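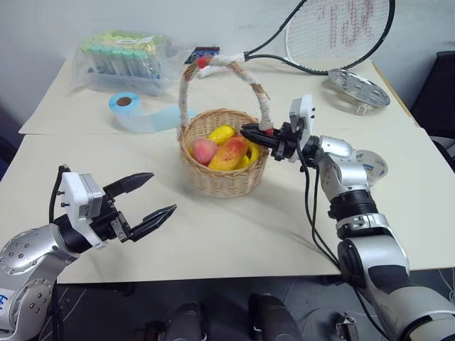 Fruit baskets as a thank-you gift: still OK or kind of tired?

seraina_e
Thursday, 7:42 pm
So my downstairs neighbor Mr. Kanaujia (Girish, but I can't bring myself to call him that) fed my two cats the whole time I was in Vetodstead for my sister's surgery, and I want to give him something nice. My mom always did a fruit basket with a tall handle and a ribbon and the crinkly plastic. I went to price one and the fancy place wants 80 dollars!! For pears! Is this still a thing people like getting, or does it just sit on the counter and attract flies?

plumjam
Fruit is great, 80 is robbery. Get a wicker basket from a thrift store, they always have a mountain of them, and fill it yourself at the grocery store. I do peaches, a mango or two, lemons, and bananas go in last so they don't get squashed. You'll spend maybe a third of that.

yuto_chiba
Going to disagree. One guy living alone can't get through a basket of ripe fruit before half of it goes soft. I got one when I broke my ankle and ended up leaving bananas on people's doorsteps like some kind of weirdo. Give him a gift card for a place he likes to eat.

plumjam
A gift card says "I remembered in the parking lot."

yuto_chiba
It says "eat whatever you want," and I have never once been sad to get one.

SnehaG
Can I split the difference? Small basket, two or three kinds of fruit, and buy them at different stages. Hard mango, hard peaches, one thing he can eat tonight. And please, no bananas in with the peaches unless you want everything ripe by Saturday. My aunt in Surnemine sets hers in a bowl on the other side of the kitchen and swears by it.

plumjam
Okay the banana thing is fair, I usually hand mine over the same afternoon so I never notice.

aarti_b
Does he cook? Lemons keep for ages in the fridge and a cook will use every one. Also check the handle before you buy a used basket! Grab it right down where it meets the rim and wiggle. I had one let go on the stairs with a whole pineapple in it. You can wrap a loose one with cord, but I wouldn't trust it with anything heavy.

seraina_e
He does cook, he makes this lemon rice I can smell through the floor. So lemons for sure. And I'm skipping the plastic wrap, it makes me sneeze.

yuto_chiba
Fine, but stick a gift card under the lemons.

seraina_e
LOL okay, maybe a small one. There's a bakery on Jakovby he walks to on weekends. Do you think I should write a note from the cats or is that too much?

SnehaG
Write the note from the cats.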